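Criminal Procedure, Unit 7
Searches of Containers: Handout
Revised 20 Oct 2026

Read this before class along with the two problems at the end. The rules below are the federal ones. State constitutions can give more protection, and several do.

1. The starting point

The Fourth Amendment protects "persons, houses, papers, and effects." A closed container that someone carries is an effect. Police generally need a warrant to open it unless an exception applies. The quality of the container does not matter. A paper bag folded shut gets the same protection as a locked briefcase.

2. Seizing and searching are separate questions

Officers with probable cause may often hold a container for a short time while they apply for a warrant. Holding it does not give them the right to look inside. On an exam, analyze the two steps in order and say which one you are on.

3. Main exceptions

Consent. It must be voluntary, and the search must stay within the scope of what a reasonable person would understand was agreed to. Watch for consent from a third party who has no authority over the bag.

Search incident to arrest. Covers the person and the area within immediate reach. Check the timing: was the container still within reach when it was opened?

Automobile exception. With probable cause to believe a container in a car holds evidence, police may open it without a warrant. If the probable cause covers only that container, they may not search the whole car.

Inventory. Must follow a standard procedure and may not be a cover for investigation.

Plain view. The officer must be lawfully in position to see the item, have lawful access to it, and its criminal nature must be immediately apparent. A container standing open may leave little or no expectation of privacy in what can be seen from outside. Reaching in to move things is a further search.

4. Problems

Karnis is stopped for speeding. An open bag is on the passenger seat, and the officer sees the corner of a scale. He moves a sweater to see the rest. What must the state show?

Fendis leaves a folded bag with Yuen for 14 days in June. Yuen tells police they can look in it. Is the consent good? Would it matter if Yuen had been using the bag too?

Write one page on each. Bring both to class. 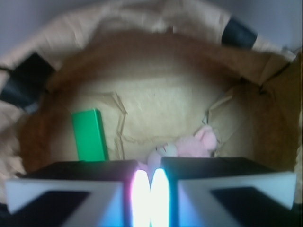
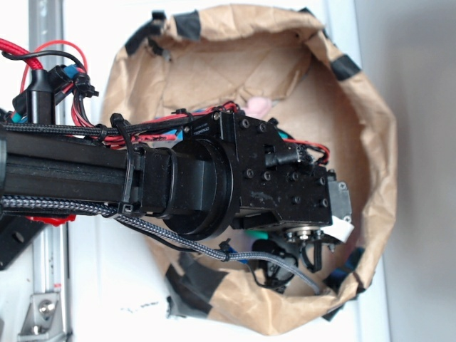
Paper bag, open at the top (both pictures).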